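Two Arms on One Rail: Progress at the Wulimside Workshop

Work on the shared bench project, which members know as Stillow, resumed in February after the winter closure. This entry records the present state of the build for those who have asked after it, and sets out what remains to be done before the unit can be left running during open evenings.

The mechanical layout is now settled. Both arms are fixed to a single aluminum rail at the front of the enclosure, each on its own black mounting plate. An earlier arrangement, with the arms facing one another across the floor, was abandoned in the autumn after Unnur Kvaran found that the wrists fouled each other at full reach. The side-by-side position leaves the middle of the floor free for the storage bin and for whatever tool is to be sorted into it.

The panels were fitted by Steinar Frandsen, who also chose the orange and blue. Members have remarked that the chevrons give the enclosure the look of a loading bay, and the design will be kept.

The current exercise is a modest one: a yellow-handled screwdriver is to be lifted from the floor by the left arm and placed in the blue bin. The right arm carries the small camera on its wrist.

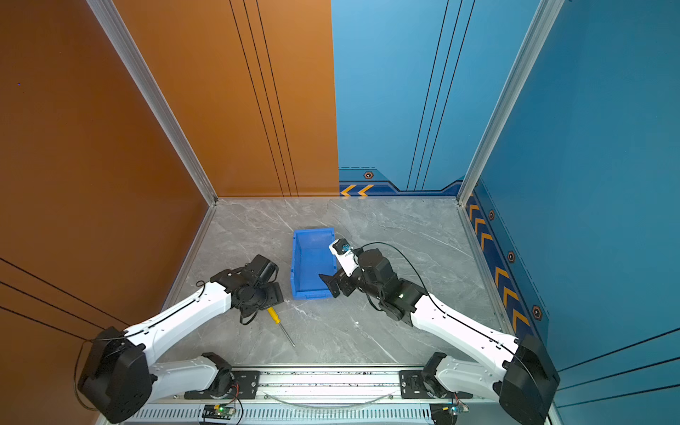

Outstanding work

Cable routing requires attention. The cable on the left arm forms a loop near the wrist, and Malou Nørgaard has proposed a row of printed clips along the white link. Draft clips have been cut to length and await a trial.

The gripping routine has been attempted 506 times to date. Thin shafts continue to give more trouble than handles, and the jaw closing speed will be reduced before the next series.

Spending stands at 1,409 kroner, excluding the rail, which was already in the workshop store. Requests for further parts should be addressed to Ditte Norðdahl.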